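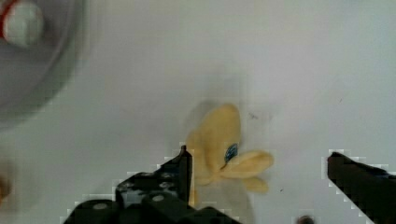

My job at Probert Shoe and Luggage Repair was mostly tickets. I wrote the number on the ticket, tore it down the middle, tied one half to your shoe and gave you the other half, and then you lost it, and we went from there. But in the last weeks, when we were winding down and hardly any new work was coming in, my job was the toy kitchen. We kept it on a white table up front for the kids, and Mr. Probert had told me to go through it and throw out whatever wasn't worth giving away. The first thing I got stuck on was a soft yellow thing, all bunched up, with rounded lobes going every which way and a little dark blue patch in the middle where they met. I'd seen it every working day for years and I had no idea what it was. A flower, I thought. Maybe part of a duck.

"That goes," said Waltraud, who had come in to measure the windows and had stayed for coffee.

Waltraud Mösli was taking over the lease. She was going to sell yarn. She was a perfectly nice woman and I had made up my mind not to like her until at least the end of the month.

"It might be part of something," I said.

"It is part of the garbage."

I put it back on the table. She went on measuring. I could hear her tape measure snapping shut over by the boot shelves, and every time it snapped I jumped a little.

Ticket 307

You should know about the boot shelves. When a place closes, you call people. I called everybody who still had something with us, and most of them were lovely about it and came in and said they'd thought we closed years ago (thank you!). A few had moved. One man told me to keep the shoes and then called back an hour later and said please don't keep the shoes. By November the shelves were down to a suitcase with a new handle and a pair of brown lace-up boots, resoled and polished, ticket 307. The name on the ticket was Gwynne and the phone number went to a bakery.

I'd been dusting those boots for so long that I'd gotten attached. They were a kid's boots, is the thing. Somebody had paid for good soles on boots a child was going to outgrow by spring, and then hadn't come back. I had my theories. I had told several of them to Hefin Edwards, who did the stitching in the back, and Hefin had listened to all of them without turning off his machine.

"People forget shoes," he said.

"Not these."

"People forget everything. My cousin forgot a canoe."

So I put an ad in the paper. It cost more than the boots did. It said that the party holding ticket 307 should come to Probert's before we closed, and I put my own name at the bottom because I thought it sounded friendlier, and for a week and a half nothing happened at all.

Meanwhile I washed the toys. I filled the sink in the back with dish soap and did them in batches, the hard ones anyway, and laid them out on a towel. I'm not a fast worker at that sort of thing. I kept remembering who had played with what. There was a girl who came in with her grandfather and cooked nothing but soup. There were twins who fought over who got to be the waiter, and the one who lost would sit under the table and cry in a very quiet, businesslike way until his mother's heels were done. I had eaten, over the years, an enormous number of invisible pancakes. 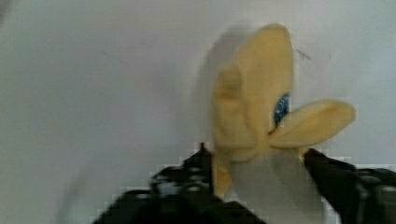 Hefin said I should just box it all up. He had a box, too, a good one that had come with thread in it, with TELTUS printed on the side in big letters, and he set it by my stool and looked at it and then looked at me. I said I'd get to it. He said the truck was coming. I said I knew when the truck was coming, Hefin, I'm the one who called the truck.

I wasn't in a great mood. I was sixty-one and I'd worked in one room for most of my life, and what I had to show for it was very good handwriting.

The bakery

Weronika Kaczorowski from the paper's ad desk called me, which I didn't expect. She wanted to know if I'd like to run the ad again at the lower rate. I said no, I didn't think so, the number I had was for a bakery. She asked which bakery. I read it off the ticket.

"That's Llinos Parry's old place," she said. "She used to be Llinos Gwynne. She sold it and moved out by the lake. I went to school with her, hang on."

And I hung on, and I could hear her flipping pages – a real address book, paper, bless her – and she gave me a number that had belonged to Llinos Parry for a good long time, and I dialed it right then before I could get shy.

Llinos Parry did not remember any boots. She was polite about it. She said they'd had a hard winter that year, with her husband gone off and the ovens breaking down, and there were whole months of it she couldn't have told you one thing about. Then she said, "Is that the place with the little kitchen?"

I said it was.

"Emlyn used to talk about that kitchen," she said. "He wanted me to buy him that kitchen. I said, honey, it isn't for sale, it's for people who are waiting."

I wrote that down on the back of the ticket. I don't know why. I just liked it.

A customer

He came in on one of the last afternoons, late, with the sign already turned. I let him in because he had his hands cupped against the glass like a kid. He was a big man in a work jacket, thirtyish, with flour on one sleeve, so at least somebody was still baking. He'd driven 100 miles, he said. He said it as if he was a little surprised at himself.

"Emlyn Gwynne," he said. "I think you have my boots."

I got them down. I'd put fresh laces in. He held them, and they looked so small in his hands that neither of us could think of what to say, and then he asked what he owed me.

Well, I looked at the ticket. It had the old price on it. I told him, and he laughed and paid it, and I rang it up on the register and gave him his change and his receipt. I'd waited a long time to ring up that ticket and I was going to do it right.

Then he saw the table.

I should have packed it by then, I know. But I'd brought everything back out clean and hadn't been able to decide about any of it, so it was all lying there pretty much anyhow, the frying pan and the colander and the ketchup bottle on its plate. He stood over it with his boots under one arm. He picked up the strawberry and put it down again.

"You had a banana," he said.

"We never had a banana."

"You did. It was the best thing in here. I used to have it for dessert." And he reached past me to where I'd left the soft yellow thing, the flower, the part of a duck, and he turned it right way up in his fingers.

I swear to you. I'd dusted around it for decades. It was a banana. It was peeled halfway, with the yellow flaps flopping out to the sides and the pale part in the middle, and the little blue patch was the sticker. I'd only ever looked at it lying on its face.

"Oh, for Pete's sake," I said.

"Did you not know?"

"I thought it was a duck!"

That's when Hefin turned off his machine. He came out wiping his hands, and he looked at the banana, and he said, "What did you think it was?" – and it was clear he'd always known, and had just never been asked.

Emlyn Gwynne wanted to know if we'd eaten. I said it was nearly six o'clock. He said that wasn't what he'd asked. So Hefin pulled over the bench and I took my stool, and this great big man got down on his knees by the table and took up the green spatula. He was very serious about it. He asked how we liked our eggs. Hefin, who in all the years I'd worked with him had never once played with a child in that shop, said over easy, and sent them back the first time.

I had toast. I had orange. I had something out of the colander that he said was the special and I shouldn't ask.

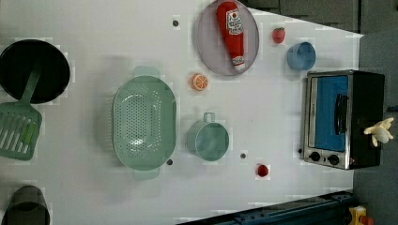 What went in the box

Waltraud came by the next morning for the keys. I had the Teltus box on the counter, taped up, and the table wiped down, and I was wearing my coat already so I wouldn't have to stand around taking it off the hook in front of her.

"So you have done it," she said.

I told her most of it was going out to the lake. Emlyn had a daughter coming in the spring, his first, and his mother had called me back that night, pretty late, and talked to me for an hour, and asked whether the toaster oven was the one with the blue inside. It was. I'd had to promise to wrap it in a towel.

"And this?" said Waltraud. She'd found the light blue cup. I'd missed it, or I'd left it out, I'm really not sure which. It was on the windowsill where she was going to put her yarn.

I said I could open the box back up.

She turned the cup around by the rim and looked at the table, and she looked at the window, and out came that tape measure again. She measured the table. She wrote it down on her hand.

"Some of them will have children," she said. "The ones who knit."

"A lot of them will," I said.

"They will be bored."

"They'll be climbing the walls, Waltraud."

She put the cup down in the middle of the table. Then she asked me if I knew where a person could get a frying pan, a small one, and I set my purse back down on the counter and said I'd have to think, there used to be a place on Iker Street, but she wouldn't find it on her own, the sign fell off. I'd have to show her.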